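May, late, after the dishes

Today I sat again with the budget for the washroom robot, and I want to write it down before I forget why I decided what I decided.

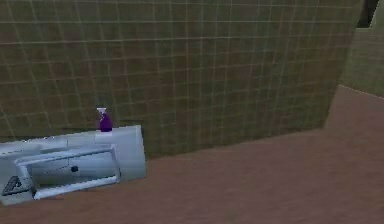
The washroom in the simulator, with the sink counter and the purple spray bottle.

It is a strange thing to plan the buying of a machine by looking at green tiles on a screen. But the simulator is free for us until the end of the month, and the machine is not free at all, so I look at the tiles. The task for now is the smallest one I could think of: the arm must take the spray bottle from the counter and put it back in the same place. If we cannot do this in the simulator, I do not want to sign anything.

I have two offers on the table. The one from Truter is for a complete arm on a wheeled base, with training for our staff and one year of repairs. The one from Jinden is for the arm only, and it is cheaper in a way that made me happy in the morning and suspicious by lunch. I read their paper three times. The base is not in it, the charger is not in it, and the cable between the arm and the controller is "on request". I asked what this cable costs and they answered 381. For a cable! I wrote back politely, I hope. In English I never know if I sound polite or if I sound angry.

Then there are the fingers. The ones that come with the Truter arm are flat, and a spray bottle is round, so I asked Baudry for a price of their soft pair. They said 645 with the fitting plate and 716 if we want the spare pads in the same box. I put the higher number in the sheet. Last year I always put the lower number, and last year I had to go two times to my director to ask for more, and I did not enjoy it.

Hitine wants us to rent instead of buy. Their monthly price looks small, and the man on the telephone was very kind, but when I multiplied it over the time that we really need, it was more than the Truter offer. Also the rented machine must go back to them for every service, and then who cleans? I do not say no yet. I asked for the contract in writing and I will read the small letters.

What troubles me more is the floor. In the simulator it is one wide brown floor and the base can turn where it likes. Our real washroom on the ground floor has a step by the door, and a drain grid, and the yellow bucket which everybody leaves where they want. I took my tape and measured the door this afternoon. The Truter base can pass, but only if the door is fully open, and it has a spring that closes it. So I added a new line in the sheet, "door holder", and I left the price empty. I must ask the building office if we are even allowed to change the door.

I also noticed that there is no tap over the sink in the simulated room. For the bottle task it does not matter. But later we want to wipe the sink, and a tap is exactly where a cloth gets stuck, so I have to ask for a better model of the room, and this will cost some days of work that I also did not put in the plan. I have put it now.

The decision is due when the new budget opens, up to eight weeks from now. My feeling tonight is Truter with the Baudry fingers. My eyes are tired. Tomorrow: call about the cable again, ask about the door, buy milk.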